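Notes for week 2, Wednesday group. Please read before you come to the practice hall.

# Bins, totes and what we put inside them

In the first lecture we spoke about shelves and pallets. Today we go one step smaller, to the open bin. It is a simple object and many students think there is nothing to learn from it. I had the same opinion when I began to work in the Flimus parts store. After one month I changed it.

## 1. Words we will use

**Bin**: an open container with a fixed place. It can stand on a shelf, a table or a frame. In this course a bin has no lid.

**Tote**: a container which travels. It is carried by a person or by a conveyor, and it often has handles.

**Pick**: to take one item (or one counted quantity) out of a bin.

**Put**: the opposite. In some companies they say "stow". On the exam both words are accepted.

**Mixed bin**: a bin with more than one kind of item. Some textbooks say that a mixed bin is always a mistake. I do not agree, see section 4.

## 2. The shape of the bin

A bin can have straight walls or sloping walls. Both have a price.

Straight walls give the most volume. If you store flat boxes, you want straight walls, and the boxes can stand in rows up to the corner. The bad side is at the end, when only one small item is left and it lies close to the wall. Your fingers must go down between the item and the wall, and there is no space for them.

Sloping walls give less volume, but the opening is wider than the floor. The hand can enter at an angle. Small round items also roll back toward the floor when they are pushed up on the wall. Empty bins with sloping walls can usually be put one inside another, so you save space when you return them.

When you measure a bin, always write two sizes, at the opening and at the floor. Students often measure only the opening, and then the calculation of volume is too high. Mr. Quintanilla checks this in the homework and he takes off points for it.

## 3. The surface and the color

A new bin is smooth and a little shiny. With use, the inside becomes scratched and dull, first on the floor and later on the lower part of the walls. It is normal wear and we do not throw the bin away for it. We throw it away when there is a crack, or when the wall has become soft and moves under the thumb.

The color has more importance than people expect. Dark items in a dark bin are difficult to find. In the Tida store, where I made my training, all bins for rubber seals were changed from black to light gray, and the workers were very happy with it. Medium gray is a good compromise for most stores. Metal, paper and colored plastic are all visible against it.

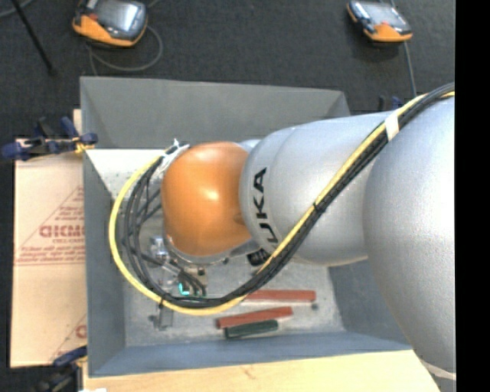

*Figure 1. Open gray bin with sloping sides, worn and lighter on the inside. The KUKA arm reaches over it from the right.*

Compare the inside of the bin in Figure 1 with the description of wear which I gave you. Then think about the space over the opening. Whatever works in a bin needs free room above it, and this room must be in your drawing of the station. Many drawings from last year showed a shelf directly over the bin. On paper it was beautiful. In the hall it was not possible to take anything out.

## 4. When a mixed bin is allowed

The catalog of our practice store has 1,205 item numbers, and we do not have a bin for each of them. The full Dvorak catalog, which you will use in the second half of the course, has nearly 2,000. So we must mix, but with rules:

- Only items which look clearly different go together. A roll of tape and a box of screws, yes. Screws of two lengths, no.
- Nothing heavy goes over something which can break.
- Liquids never share a bin.
- The label shows all item numbers, in the order of the catalog.
- If you find an item without a number on the label, put it in the question box by the door. Do not guess.

The second rule is broken most often. It happens at the end of the shift, when people are tired and they drop the last items in from above.

## 5. Practice task

You work in pairs. Each pair receives one bin and a bag of items.

1. Measure the bin, opening and floor, in inches. Calculate the volume.
2. Look for wear and write where it is. Use the words "floor", "near wall", "far wall", "left wall" and "right wall". Do not write "front" and "back", they change with the person who looks.
3. Decide which items can stay together. Write one sentence for each item you refuse.
4. Fill the bin and write the label.
5. Exchange bins with another pair. Take out the items they ask you for, without emptying the bin on the table.

For step 5 please work slowly. We do not measure time today, it will come with the Grukora exercise.

## 6. Reading and homework

Read the chapter on small parts storage in the reader, without the part on drawers. For homework, draw one picking station from the side, with the bin, the table and the free space above. Write the sizes in the drawing and not on a separate page.

Drawings go to Ansel Ambrose, in the tray outside the practice hall, before the next lecture. If you write with pencil, please press strongly, the copy machine is old.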